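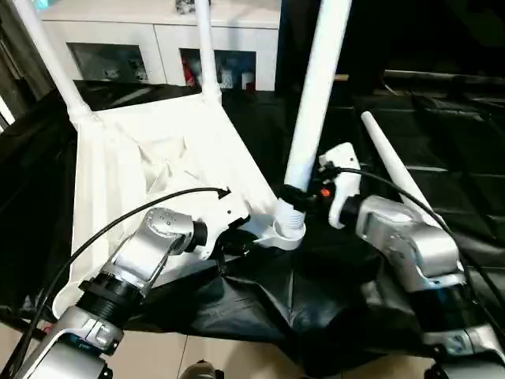
Chair assembly, head camera. Third leg going into its socket.

Plavetero Chores: data card

Last updated Wednesday, October 23, 2024

What's in it

Plavetero is a set of two-arm recordings of household and light shop chores: screwing legs onto chairs, folding towels, sorting drawers, putting lids on jars. There are 2,800 episodes across 7 chores. A person drove the arms the whole time. If you came looking for proof that machines can put your furniture together while you sleep, please keep your hex key.

The chair subset

700 episodes, all recorded at our Futcombe site. The chair goes upside down on a black sheet and the legs go in one at a time. Left arm works near the socket, right arm works higher up the leg. A person with two hands and a podcast on does the job before the coffee is ready. Our arms have never been accused of that.

Threads are the hard part. A leg that starts a little crooked will happily turn a few times and then jam, and from the head camera a jammed leg looks a lot like a finished one. We label these "stuck" when the operator reported it. When the operator didn't report it, we don't know either.

Files

Each episode has a head camera video, two wrist videos, joint positions, gripper openings and one line of plain text naming the chore. Wrist video is missing from part of the February batch. The text lines were typed by operators and left as they were, including the one that just says "chair again".

Can it do the chore yet?

We trained two baseline policies, Pilar and Fu. Pilar is the small one. It picks up a leg, brings it to the socket, and then taps it against the rim like someone trying to get a waiter's attention. Fu is bigger and slower and does get legs started. It also tends to keep turning after the leg is tight, and it has unscrewed a good leg in order to screw it back in. Both fold towels well enough if you aren't expecting guests.

Known problems

Only one model of chair. A policy trained on it will treat a stool as a personal insult.
The black sheet wrinkles and moves during an episode. Don't use it as a fixed reference.
Lighting was whatever the room had.
Failed episodes are kept in. Filter on the outcome field if you want a cheerful dataset.

Please don't use this set to claim a success rate for unattended work.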